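A morning at the Drostadville open houses
11/07/2021

I had been meaning to go to the Drostadville open houses for years, and every July something got in the way, usually a wedding and once a burst pipe. This year I finally caught the early bus from Julbridge (route 512, if you're thinking of going yourself, and do sit on the left for the river) and was there before the stalls had finished putting up their awnings.

For anyone who hasn't come across it, the idea is a very simple one. A few streets' worth of households open their ground floors to visitors for the morning, and you wander from one to the next with a paper map and look at how people live, how they store things, what they cook on and where they eat. There are no ropes and no labels. Somebody usually offers you tea, and by the third house you have learned to say "just half a cup, please". The map costs six coins of the local money and has a rather good drawing of the old Dixit bakery on the front, which is worth having even if you get lost, as I did, twice.

The first house was the grand one, with a tiled hall and a clock that struck the wrong hour very confidently. I expect that's the one most people go home and talk about. I stayed ten minutes, admired the tiles and was glad to get out into the lane again, where it was cooler and smelt of frying onions.

What I really enjoy on these visits is the ordinary rooms. I have a great weakness for tables, I should say. My grandmother kept half her life underneath hers, from the jam jars to the Christmas paper, and I have never quite trusted a house where the space under the table is empty. So you can imagine how pleased I was with the second house, down at the end of a lane off Pusora Street, where the family had left the dining room just as it was.

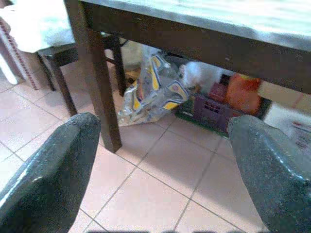 I asked whether they had thought of clearing up for the visitors and got a good long laugh in reply. Where would it all go? It was a fair question. In a small house the floor under the table is as good as a cupboard, and rather better than one if your knees are up to it, as you can see what you've got. A plastic bag with blue and yellow on it, a purple crate, a beige box pushed back into the shadow: I could have been at home. I liked the table too, with its pale, shiny top and dark brown wood beneath, and there was dark wood again beside it with a white cloth thrown over. We had a long talk about crates. The feeling in that household is that one with openings in the sides is the only kind worth buying, because you can tell what's inside without dragging it out, and I have come round to this view completely.

They gave me a little flat bread with sesame on it and would not hear of my leaving until I'd had a second. I asked for the recipe and was told there wasn't one, only a bowl of a certain size, which I was shown, and which I have no hope of matching.

House number three had a courtyard with a fig tree and a very old tortoise, asleep. I sat on the step there for longer than I meant to, talking to a couple who had come on the coach from the coast, 345 kilometres with one stop, and who do this every year. They keep all their old maps in an envelope. They told me the street used to be full of chair makers and that you can still find a good plain stool at the market if you go early and don't look too keen.

I went on to the market afterwards and did look too keen, I'm afraid. The stool I wanted was 635 and I hadn't the face to haggle, so I came away with a set of wooden spoons and a bag of apricots instead, most of which were gone before the bus pulled out.

A few practical things, in case you go. Wear shoes that slip off easily, as most houses will want them left at the door. Bring small change for the map and for the plate of biscuits by the church gate. The lanes are steep and cobbled, so a pushchair would be hard going, though I did see one family managing it with a lot of cheerful shouting. The last bus back to Julbridge goes earlier than you'd think, and there's a bench at the stop but no shade at all.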